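Le jour où l'atelier a commencé à discuter avec un bras

Mardi 7 novembre

Je travaille au retour vaisselle de Sidov, un service de location pour banquets et mariages, et je vais défendre ici une opinion qui m'a valu quelques soupirs à la pause : l'arrivée de la robotique chez nous est la meilleure chose qui soit arrivée à notre métier depuis longtemps. Je le dis avec enthousiasme, et je le dis en ayant mal au poignet droit !

Il faut connaître le poste pour comprendre. Les caisses reviennent le dimanche soir, souvent remplies à la hâte, et nous sommes sept à les vider. On prend un bol, on le retourne, on passe le doigt sur le bord pour sentir l'éclat, on le pose dans la bonne pile. Puis on recommence, plus de 60 caisses un lendemain de grand mariage. Le geste est beau les premières fois. Vers la fin de la matinée, on ne sent plus le bord, on ne sent plus grand-chose d'ailleurs, et c'est là que les pièces ébréchées repartent chez les clients.

Quand la direction a annoncé le projet Varkier, mené avec les gens de Dunmore, j'ai eu peur comme tout le monde. J'imaginais une machine livrée un matin sous bâche, un formateur pressé et une affiche au-dessus de l'évier. Or le projet a commencé par des questions. Comment prenez-vous un bol posé de travers ? À quel moment décidez-vous qu'il est fichu ? Pourquoi la main gauche d'abord ? On n'avait jamais mis ces choses en mots, ni dans une fiche de poste, ni dans un entretien annuel. Nous avons passé quatre après-midi à les chercher ensemble, parfois en riant, parfois en nous disputant franchement (la question de la main gauche n'est toujours pas réglée).

C'est cela que l'automatisation change d'abord, à mon avis : elle oblige une entreprise à regarder le travail de près. Un bol incliné se saisit par le bord, d'accord, mais de quel côté, et que devient la prise s'il y a un petit objet juste à côté ? Pour nous c'est un réflexe. Pour un bras, tout est à écrire. Je n'ai jamais trouvé mon métier aussi intéressant que depuis qu'il faut l'expliquer à quelque chose qui n'en a aucune idée.

Et puis il y a la simulation, qui m'a conquise. Les essais se font à l'écran, dans un décor calculé, avant qu'un seul boulon soit vissé dans l'atelier. On y voit un bras blanc, un petit bol moucheté, des surfaces bleu marine, et l'on peut tout reprendre sans rien casser. J'ai des collègues qui trouvent ces images froides. Moi, elles me rassurent : tant que le bras vit à l'écran, tout se négocie encore, sa place, son allure, les pièces qu'on lui confiera et celles qu'on gardera pour nous. À Sovon, sur notre autre site, l'ancienne machine à laver à convoyeur était arrivée toute faite, et les gens ont dû s'y plier. On marche encore de côté pour atteindre le bac du fond.

Je ne suis pas naïve pour autant. Une partie de mes heures va changer de nature, et je veux que ce soit écrit. La direction parle de 36 heures de formation par personne, au contrôle qualité et à la conduite du poste. Très bien, mais sur le temps de travail, et avec une ligne de plus sur la fiche de paie, parce que la personne qui sait dire pourquoi une prise est mauvaise vaut davantage que la personne qui vide des caisses. Si le gain de temps ne sert qu'à supprimer des contrats de saison en décembre, mon enthousiasme s'arrêtera net, et je l'ai dit en réunion.
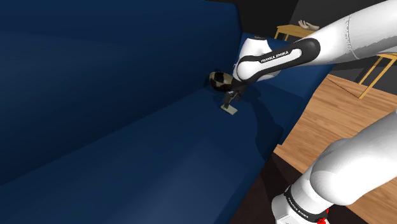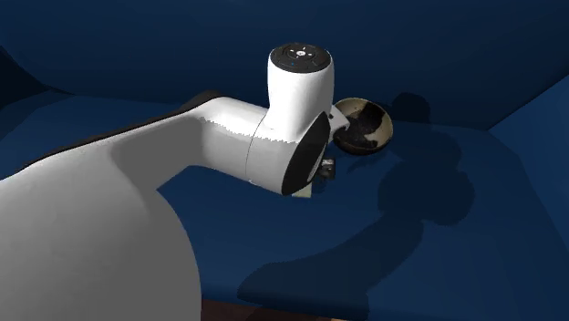
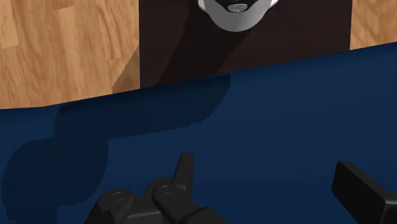
Par Maëlle Tressard

Reste la question qu'on me pose le plus souvent : est-ce que je n'ai pas l'impression de former ma remplaçante ? Un peu, certains jours. Mais je regarde ces deux doigts et je pense à tout ce que les miens savent du verre, de la porcelaine, du grès trop cuit qui sonne faux – et je me dis que l'atelier aura longtemps besoin de gens capables de l'entendre. Qu'on me prenne les caisses du dimanche soir, je les donne volontiers. Je garde le tri des pièces anciennes, et je demande une chaise correcte devant l'écran.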